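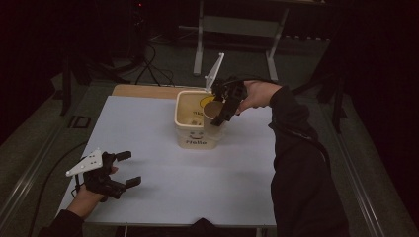 3 min read

Bench notebook, June, afternoon

Small tubs, lids and liners. Carrying on from Johanna's page about the table bins.

The cream bin with the smiley and "Hello" on the front is the one I want to keep for the small table. It has a hinged lid, which stands up at the back when open, and the mouth is wide enough that you can drop something in without aiming. Rounded corners, so it wipes out easily. There is a yellow label inside that I have left alone for now. It will probably come off with warm water and a plastic scraper. Ruth wants it off before the bin goes into regular use.

What goes in it: tape ends, paper scraps, used cups and lids, crumbs from the board. What doesn't: blades, anything with solvent on it, batteries. Those go in the metal can by the sink as before. I found two snapped blade tips in the old table bin last time I emptied it, so please read that again.

Emptying. Bottom debris was building up in the corners of the old one because people only tipped it when it looked full. With a bin this size there is no good reason to wait. Tip it at the end of the session, knock the base, wipe with a damp cloth, leave the lid up until it dries. A closed lid on a damp bin is how we got the smell in April.

Liners. I priced the Fletent liners against the Lalter ones. Fletent are too tall for a table bin and you end up folding half the bag down the outside. Lalter fit better but come in boxes far bigger than we need, and Yae says the thin ones tear when you pull them over a rim. My preference is no liner at all for dry scraps. Johanna disagrees, and she does most of the emptying, so we will try it her way for 4 weeks and then look again.

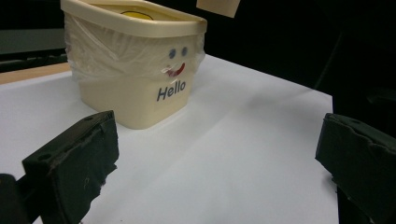 On wrapping: clear film around the upper part of a tub is fine for storage and a nuisance in use. It creeps, it bunches up under the rim, and scraps catch on the loose edge. If a tub is going on the shelf, film it. If it is going on the table, take the film off first and put it in the soft plastics bag. The print on the front is worth looking after too, so no scouring pads on that side. I ruined the lettering on a Brenell tub that way and now it is anyone's guess what it used to say.

White sheet on the table. Still happy with it. Marks show up quickly, so it gets wiped more often than the bare board did. It stops short of the far end and leaves a strip of board uncovered. I thought about cutting a longer piece but the strip hasn't bothered anyone so far. Crumbs do collect along the sheet edge. Brush them toward the bin before wiping or they turn to paste.

Check the cart wheels before leaning on anything. One of them sticks and then lets go.

To do:
Get the label off (me)
Ask Valquíria whether the Forsyth shelf is deep enough to take a tub with its lid up
Second bin for the sink side, same size if we can find it, lid hinged at the back
Write "no blades" on a strip of tape and put it inside the lid

Ruth read this over and adds that cups should be emptied in the sink before they go in. Agreed. Coffee in the bottom is worse than crumbs.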